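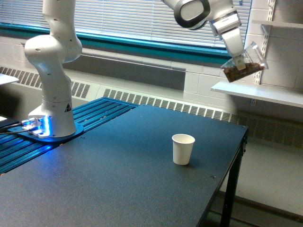
Fig. 1. Clear container tipped, paper cup upright on the table.

Home | Manuals | Pantry & Counter | Contact

Updated May, by Haruna Maruyama

Section 2. Portioning dry goods into cups

Covers the Meleo clear containers and the Cudine paper cups. For beans, nuts, small brown stuff like in Fig. 1. Not for flour or powders, see the Yoshida sifter sheet.

Before you start

Wipe the table. Grit under a cup makes it lean. Check the container for cracks, corners mostly. Chipped corner, toss it.

Steps

1. Put one cup on the table, rim up. Keep it clear of the front edge. Only one cup out at a time, stack stays on the shelf.
2. Fill the container no more than 30 percent. A shallow layer is plenty.
3. Lid off. Set it aside, you'll want it again in step 7.
4. Tip slowly until the beans slide down and gather at the low end. Stop there. Let them settle.
5. Bring the low corner over the middle of the cup. Tip a little more. Short pours, wait between them.
6. Stop two finger widths under the rolled rim. Level the container before you move it away.
7. Lid back on. Label the cup, move it to the tray, next cup.

Note: beans stuck in the corner? Tap the side with a knuckle. Dont shake.

Note: a batch is 20 cups. After that wipe out the container, dust builds up and clings to the sides.

CAUTION: Paper cups tip easy when empty. Don't aim for the side wall, first beans in will knock it over.

CAUTION: Nuts and coffee never share a container. Allergy risk. Mark the lids.

Spills

Pick up the big ones by hand, then a soft brush. Textured tabletops hold on to crumbs so go over it twice. Anything that hit the floor goes in the trash, not back in teh container.

Lids that wont close: usually a bean in the groove. Otherwise ask Tetsuya Hoshino at Plundudgate for a spare.

Next: Section 3, Storing filled cups

This site uses cookies to remember your settings. Accept | Manage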